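Section 3: Setting Up Your Packing Table 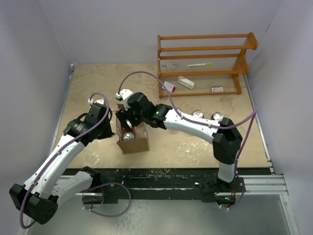 Fig. 3-1. Open box on the tabletop, rack kept to the far right.

So you've got your Arkuvico kit unpacked and you've found a room for it. Good! Now comes the part I like best, and the part most people rush through on their way to the tape gun. I've been packing and shipping small goods out of the Flonville workshop for long enough to have strong feelings about tables, and I'm going to share all of them with you in this section (sorry, but only a little).

You'll need the tabletop, the rack, a stack of flattened cardboard boxes, packing tape, a damp cloth, a dry cloth, and whatever you plan to pack first. Pick something boring for your first try. Socks are great.

3.1 Getting the tabletop ready

1. Wipe the whole surface down with the damp cloth, then the dry one. Go right into the corners where the tabletop meets the walls, because that's where the cardboard dust ends up.

2. Run your palm over it. If you feel grit, wipe again. A speckled or mottled top hides crumbs and bits of tape really well, so your hand will find things your eyes won't.

3. Check that the table doesn't rock. Lean on each corner in turn and tighten the feet if you need to.

4. Take everything off that isn't going to be used for packing. Your coffee too! I have lost an entire order of paper goods to a coffee.

Note: A tabletop with low walls is a joy for this kind of work - nothing rolls off, and the loose bits stay put until you sweep them up. If yours has no walls, a strip of wood along the back edge does nearly the same job.

3.2 Placing the rack

5. Set the rack at the far right of the tabletop. Left-handed folks can flip this and everything that follows, and it works just as well.

6. Push down on the rack gently and see if it wobbles. A wooden one can pick up a slight twist if it's been stored in a damp garage. Mine did, and a thin felt pad under one foot fixed it.

7. Leave a clear stretch of table between the rack and the spot where your box will go. You want room to lay an item down and fold paper around it without bumping anything.

8. Load the rack with the things you're packing today and nothing else. I know it's tempting to use it as a shelf. Give it a week and you'll have three pens, a tape measure and somebody's lunch on there.

Caution: Don't lean on the rack or use it to hold a door open. Load it evenly, with the heavier things low down.

3.3 Making up the box

9. Choose a box that's a little bigger than what's going in. For a first run I'd stay with something small enough to reach the bottom of without standing on your toes.

10. Unfold it and square up the corners with your hands. Give the creases a good firm pinch.

11. Close the bottom flaps, short ones first, and tape along the center seam. Let the tape run a few inches up each side. Then add a second strip across the first if you're packing anything heavy.

12. Turn it over and press on the bottom from the inside. If it sags, tape it again. This takes a few seconds and I still catch myself skipping it.

Caution: Fresh cardboard edges can cut you! Thin work gloves help a lot, and so does not sliding your fingers along the rim.

3.4 Putting the box in position

13. Stand the box a bit left of center, open side up, with one of its flat sides facing the near edge of the table. That way you're looking at a straight panel, and you can tell at a glance if the box has drifted.

14. Fold the top flaps outward so they're out of the way of the opening. If they keep springing back, crease them again or clip them down.

15. Do a dry run with one item. Take it from the rack, bring it across the table, lower it into the box, let go. If you bump the rim, move the box a little closer and try again.

16. Once you're happy, mark the spot. Two small corners of masking tape are plenty. Every box after this one goes in the same place, and your hands will learn it faster than you'd think.

Note: I got a bit obsessive and packed 144 boxes with the tape corners on the table before I took them up. By then I didn't need them, but I put them back for whoever uses the table after me.

3.5 Packing the first box

17. Start with a layer of crumpled paper on the bottom. Loosely crumpled is better than tight little balls.

18. Put the heaviest item in first, then work up to the lightest. Fill the gaps as you go - it's a pain to stuff paper down the sides once the box is full.

19. Fold the flaps in and give the box a soft shake. If you hear something sliding, open it up and add more paper.

20. Tape the top the same way you did the bottom, stick the label on the flattest panel, and move the box off the table before you start the next one.

If your boxes keep splitting at the bottom seam, go back to step 11. If they're bulging at the sides, you need the next size up. For stacking and storing finished boxes, carry on to Section 4.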